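Wollitz peel-and-stick wall panels, section 4: hanging

1. Wipe wall. Let dry. Start at a corner, work out. 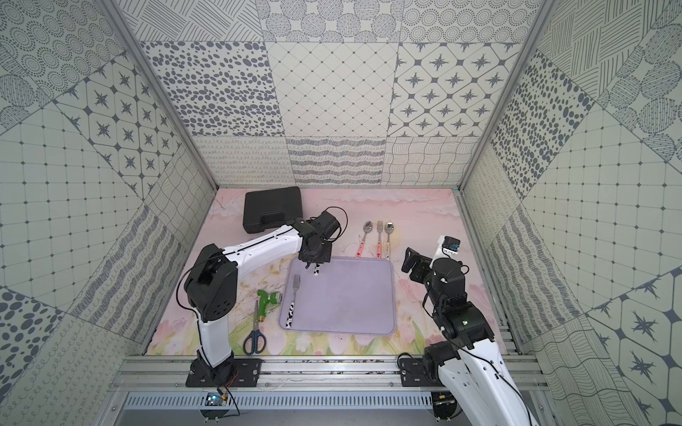
How long before I can wash them? Wait 70 hours, then damp cloth only.

2. Peel 17 cm of backing, no more. Press, smooth down, peel again.
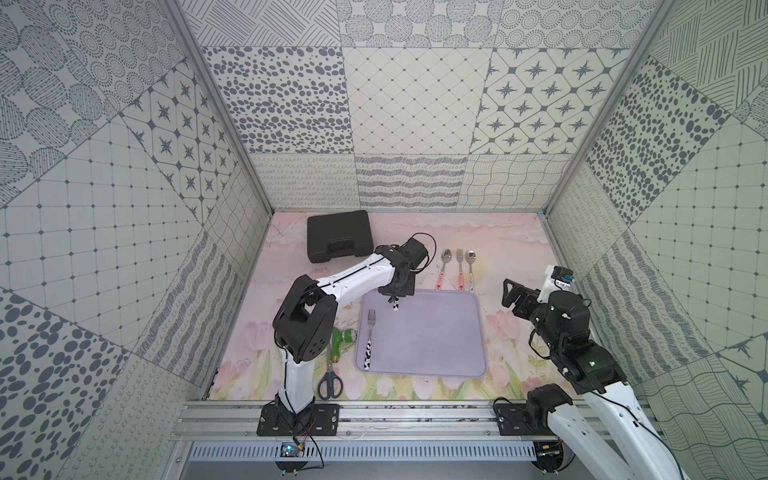
Trim with a fresh blade, dull ones tear. Busy gray designs like the star tiles and the diamond lattice hide a bad seam, plain ones dont.

CAUTION: no hanging over fresh paint.

3. Inside corners. Cut, do not wrap.
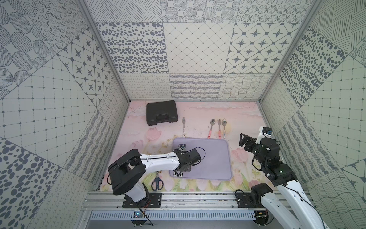
Leave a hair of overlap. Metal posts down the corners will cover the cut edge, otherwise use the Irnham trim strip, part 304.

4. Roll all seams agian next day.

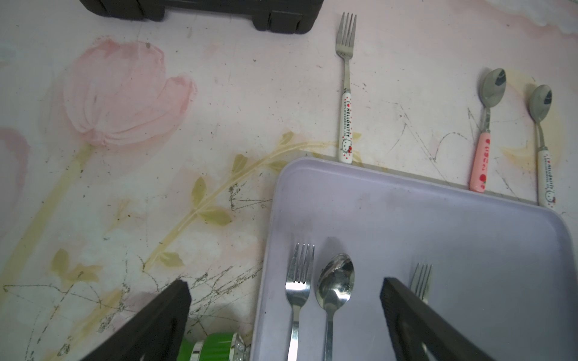 Anathi Du Plessis: step 4 twice if the room is cold, mine lifted in February.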